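3.2 Bin-to-box station in the shared workshop

The second station is the one we spent most of January on. It went into the back half of the Perkport workshop, on tables that were already there and that we got to keep only if we could clear them by evening. So nothing is bolted down that doesnt have to be. Total spend on the station, arms not counted, was 898 dollars, most of it on stands and cable.

Boxes are cardboard with a colored panel and a round hole. Cheap, easy to replace. We cut the holes by hand and they aren't the same size, which we left alone after some debate. An arm that only works with clean holes is not much use to the people we built it for. Torn panels get swapped at the end of a session, not before.

Toys came out of members' homes. The mix is deliberate: plush, hard balls, spiky balls, cloth, building blocks. Cloth was the worst addition by far. It hides things, it drags other objects along, and Flakia (our grasp planner) tends to read a fold as an edge. We kept it in.

Foltera, the control layer, runs on one desktop under the bench and handles 2 arms. Timing between arms is loose. Each session is 50 picks, refill, shuffle by hand, go again. The full set is 2,000 picks and we stopped there on 4th October, when the tables were needed for something else.

Views from above are noisy at the depth edges, mostly around furniture outlines. We tried masking everything off the table and lost part of the bin rim doing it, so masking was dropped. Side view is better for judging the pinch and worse for everything else.

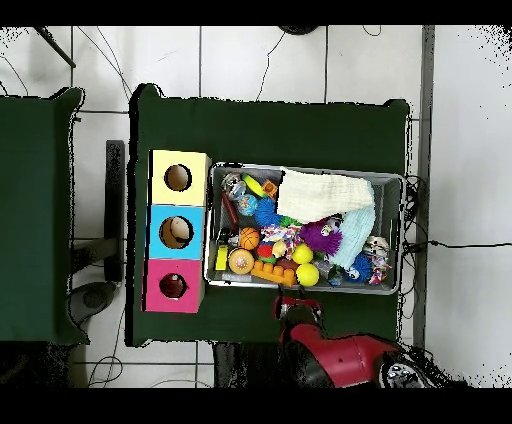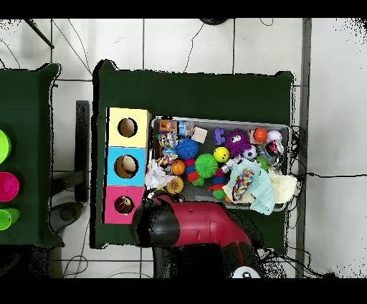
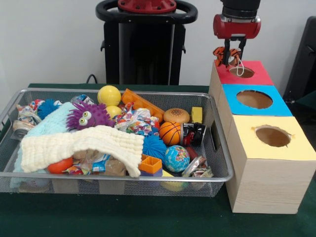
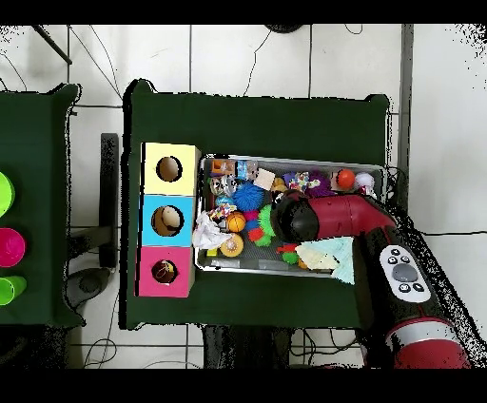

Figure 4. Bin-to-box station, toy bin and three-box stack.

Failures were logged by hand on a sheet next to the keyboard. The three headings we used were missed, dropped, and wrong box. Should of had a fourth for "two at once", as those ended up split between dropped and missed depending on who was writing. We dont correct for this in Section 4.

Recalibration was needed any time a table got bumped, so often. The Qureshi routine (Section 2.4) does it from four taped marks and doesn't need the bin emptied. A tape mark lifted twice during the run. Both sessions were thrown out and redone, and the redone ones are what we report.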